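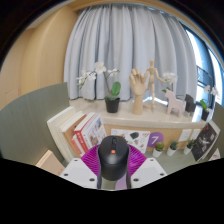 One reader of the first version wrote in to ask why the freight line has to go in before the deposit line, when the bank pays the deposit first. Fair question, and I should have put it in the guide to begin with. The financing sheet works out the deposit as a share of the landed cost, so if freight is blank you get a deposit figure that looks fine and is too low. The bank in Galindo will catch it. The one in Plalley won't, and you'll hear from the seller instead.

Section 4. Setting up a financed vehicle shipment

Last revised 01/02/2021

I'm going to assume you've already made your account in Imham and entered your company details (Section 2), and that you've got a signed purchase agreement from the factory or the dealer. If the agreement is still a draft, stop and go back to Section 3. You can save a draft shipment, but you can't attach financing to it, and I've watched people type everything in twice.

4.1 Create the shipment

1. Open Shipments and choose New, then Vehicles. Don't pick General Cargo even if you're sending spare parts in the same container. Parts get added later, in step 6.

2. Type the agreement number exactly as it's printed, dashes and all. Mine was 2386 with a slash and two letters after it, and I left off the letters, and the whole thing sat in the pending list for days.

3. Pick the port of loading and the port of arrival. If you're going through Stoltadetti, choose the outer terminal. The inner one is still on the list but it stopped taking car carriers in August.

4. Enter the number of vehicles and the model for each line. One model per line, please! If you've got 20 sedans and 11 vans, that's two lines, even when they're all on one invoice.

5. Fill in freight and insurance. Use the quoted amounts if you don't have the final bill yet, and check the box marked Estimate.

6. Add parts, tools and spare tires under Extras.

Note: Extras don't count toward the financed amount unless the purchase agreement lists them. I'd love to tell you there's a way around this, but I haven't found one.

7. Click Save and Lock. The shipment gets a green bar and a file number. Write the number down, you'll want it in a minute.

CAUTION: Once a shipment is locked, you can't change the currency. You can change almost anything else by asking for an unlock, but for the currency you have to cancel and start over from step 1.

4.2 Attach the financing

1. Go to Financing and choose Link to Shipment. Paste in the file number.

2. Choose the type. Supplier credit means the factory is waiting for its money. Buyer credit means a bank has lent it to you and the factory gets paid up front. If your papers say "deferred payment," that's supplier credit under another name.

3. Enter the term in months and the date of the first payment. The first payment date has to fall after the arrival date, and the sheet will turn red if it doesn't.

4. Check the deposit figure against your agreement. If it's off by a little, look at rounding. If it's off by a lot, look at freight (see the question at the top of this section).

5. Upload the bank letter as one file. Two files with the same name will overwrite each other and you won't get a warning.

Note: There's a flat file fee of 2000 in the shipment currency. It shows up on the summary page as "other," and it's charged once per shipment no matter how many lines you have.

4.3 Before you submit

Print the summary and read it on paper. I catch things on paper that I scroll right past on a screen, usually a wrong port. Make sure the vehicle lines match the invoice, the Estimate box is cleared if you now have the real freight bill, and the name of the borrower is the company's full legal name.

Then click Submit. The status changes to Under Review and the edit buttons go gray. If they haven't gone gray, it didn't submit, so refresh the page and click it again. For what each status means, see Section 5.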